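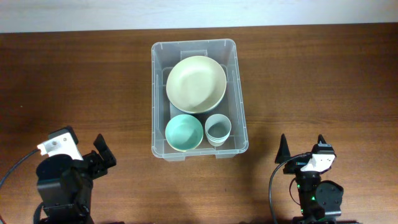 How long should a department allow between approving a two-arm tabletop workstation and putting it to regular use?

Plan on 5 months. Most of that time goes to site review, electrical work and staff training. Delivery of the equipment itself is usually the shortest step.

Rolisby Two-Arm Tabletop Workstation
Equipment Planning Page, Shared Purchasing Office

Overview

The Rolisby workstation is offered to departments that handle light household and kitchen goods, including bowls, nested cups and open storage bins. Each station is supplied with two arms, one two-fingered gripper per arm, a control unit and a mounting kit. Tables, bins and the goods to be handled are not part of the package and must be budgeted by the requesting department.

Price and Funding

The contract price is $3859 per station. The price covers hardware, standard cables and the first year of software updates. Freight is billed separately. Departments may charge the purchase to either the capital or the instructional equipment line, but a single order may not be split between the two.

Requests for the coming budget year are due in April. Requests received after the deadline will be held for the next cycle unless the department head attaches a written statement of need.

Space and Furniture

A fixed, level table is required. Folding tables and tables on casters will not be approved. The work area should allow both arms to reach a storage bin placed lengthwise between them, with clear space on the operator's side. Cables should be routed so that they do not cross the area where goods are picked up or set down.

Departments planning to handle clear plastic goods should review their lighting before ordering. Glare on a finished tabletop can make clear bins and cups harder for a camera to detect. Zusham matte table covers are available through the same contract.

Spare Parts

The office recommends setting aside roughly 40 dollars per month for fingertips, screws and replacement cables. Ackah and Jestden are the approved parts suppliers. Parts from other sources may be used after the warranty period ends, with prior approval from Seidu Essien, Equipment Services.

Training

At least two staff members from each department must complete operator training before the station is powered on. Sessions are scheduled by Abena Gyamfi. Completed training forms are kept by the department and a copy is sent to this office.

Contacts

Orders and quotes: Yayra Darko
Site review: Hedvika Michalík
Training: Abena Gyamfi
Parts and warranty: Seidu Essien

Page last revised Friday, January 25, 2019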